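Old wood windows, some painted shut. Fix or replace?

Posted by Manju Sisodia in Home Repair

We bought a house last winter with the original wood windows. Two in the back bedroom are painted shut and one in the hall rattles when a truck goes by. A salesman from Marinho quoted us $2524 to replace the three of them with vinyl. My brother-in-law thinks that is too much and that I should loosen them myself. I own a hammer, a putty knife and a drill. I don't want to crack the glass. Is this a job for a beginner, and what order do I do things in?

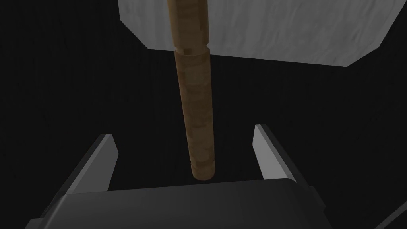

The house is on a corner lot and gets a lot of wind, if that matters. I would like it done before January.

3 replies

Trilok Bajpai
Yes, a beginner can do it. Test the paint for lead first. The hardware store sells swabs. If it comes up positive, read up on safe work methods before you cut or scrape anything.

If it is clear, run a utility knife along the line where the sash meets the stop, all the way around, inside and out. Go over it three or four times with light pressure. Then work a stiff putty knife into the cut and tap it with the hammer, a few inches at a time. Don't pry from one corner. That is how glass gets cracked. When the sash starts to give, push up with both hands close to the sides.
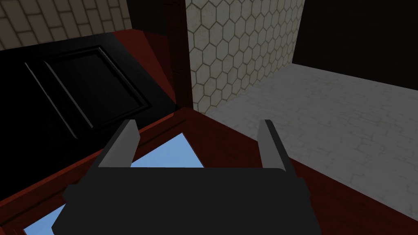 Dark red wood frame with pale blue panes.

Once it moves, scrape the old paint out of the channel and rub a plain candle along it. Check the sash cords too. If one is broken, the window can drop on your fingers, so prop it with a stick until you replace the cord.

For the rattle, look at the lock. On mine the two halves didn't pull together anymore. I moved the keeper over a little with new screws and it stopped.

Pankaj Saxena
just replace them. we paid 2000 for ours and never think about it

Tarun Yadav
I would hold off on replacing. I got a quote of $1450 from a repair shop for new cords, weatherstripping and reglazing on four windows, and that included taking the sashes out and putting them back. Ask around for someone who does old windows. The companies that sell new ones will mostly tell you to buy new ones.
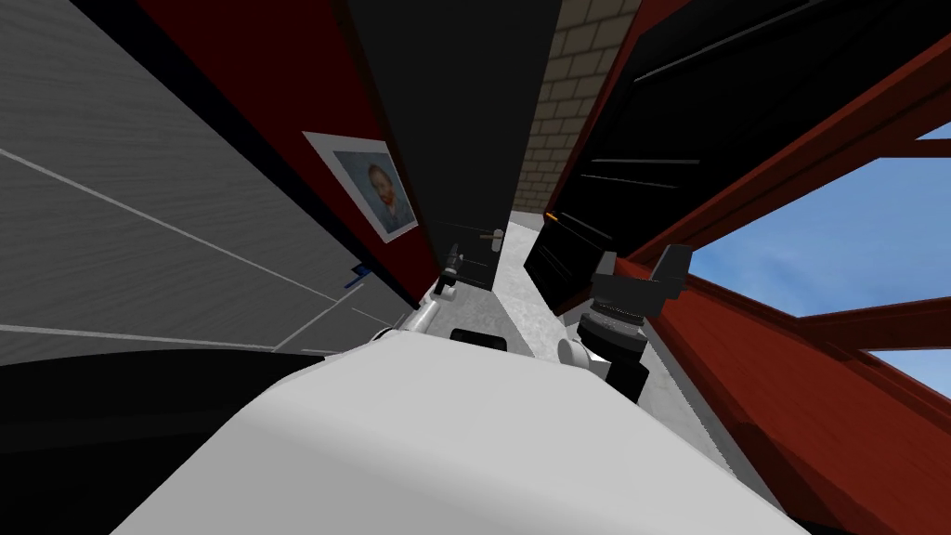
Storm windows are the other thing to price. With a corner lot and wind you will get more out of storms than you might expect, and they protect the old paint. Measure the opening in three places, top, middle and bottom, and order to the smallest number. Mine were off by a quarter inch from one end to the other.

Also, Trilok is right about the candle. I used spray lubricant the first time and it collected dirt all summer.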